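Iqra Bangash
Sorting out the parts drawers this month. Posting as I go so I have some record of what went where. The last time I did this I kept no notes and spent most of April looking for fuse holders.

Iqra Bangash
Starting point: one steel cabinet, 126 small drawers, labels in three people's handwriting. The cabinet came with the Trolcombe unit when we took it over and I have never gone through it from top to bottom.

Iqra Bangash
First rule, no drawer goes back in until it has been tipped out. I tried just looking from above and missed a layer of washers under the terminal blocks.

Iqra Bangash
Resistors took the whole morning. Anything with a bent or broken leg goes in the trash. They cost next to nothing and I'm not going to straighten them.

Iqra Bangash
Found 7 drawers labeled MISC. They are now zero drawers labeled MISC.

Iqra Bangash
Someone asked about labels. I use the plain white tape, black print, one line. Part type first, then size or rating. "Switch, push, green" and not "Green push switch." When you run your eye down a column you want all the switches to start with the same word.

Iqra Bangash
The Birent crimp terminals are in their own row now, red, blue, yellow from left to right. The older ones with no color on the sleeve went in a bag. I'll test a few before deciding.

Iqra Bangash
Jatoi wants the relays kept near the bottom, as they are heavy and the top drawers sag. Fair point. Moved them.

Iqra Bangash
Lamp holders: five good, the others cracked at the thread. Ordered more from Clisteo. Their minimum is a box, so we will have lamp holders for a long while.

Iqra Bangash
Today is switches. These are the worst drawers in the cabinet – toggles, rockers, key switches and push buttons all thrown in together, some with the wire tails still on.

Iqra Bangash
Cut the tails off first. They tangle and you end up lifting out a whole clump when you wanted one switch.

Iqra Bangash

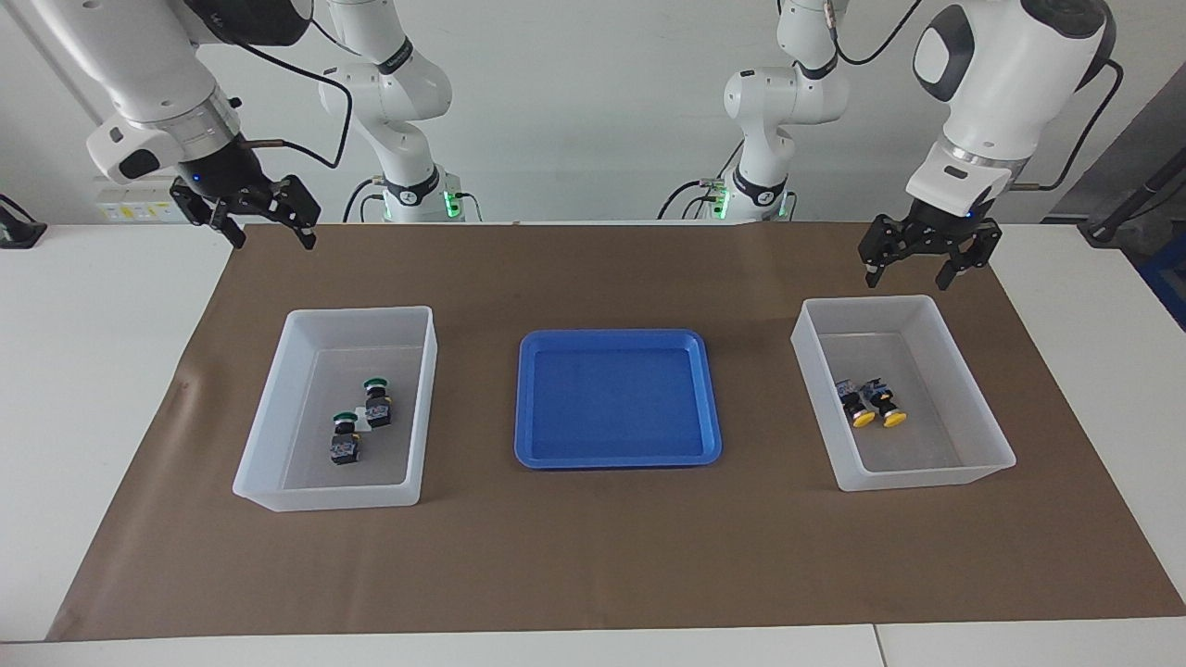 Push buttons get sorted by cap color before I look at anything else. Contacts come after that, and the part number last. Open plastic bins on brown paper do the job well enough, and with only two green caps in the left one it's easy to see what you've got. Small screws don't roll as far on paper either. I change the sheet when it gets greasy.

Iqra Bangash
Replying to a message: no, I don't split normally open and normally closed into separate drawers. I put a dot of paint on the closed ones. Most of ours are open anyway and a second drawer would sit nearly empty.

Iqra Bangash
Check every button with a meter before it goes back. Press, listen for the beep, let go. Press it again with your thumb off to one side, that's when the worn ones cut out. Threw away seven that way, all of them fine on a straight press.

Iqra Bangash
Key switches without keys are gone. I kept two for the mounting nuts.

Iqra Bangash
Almost 5 hours on switches alone. The toggles still need doing, plus one drawer of rockers where the legends have rubbed off.

Iqra Bangash
Next up is the cable gland column. If you borrowed the 20 mm ones, please bring them back before I print the labels.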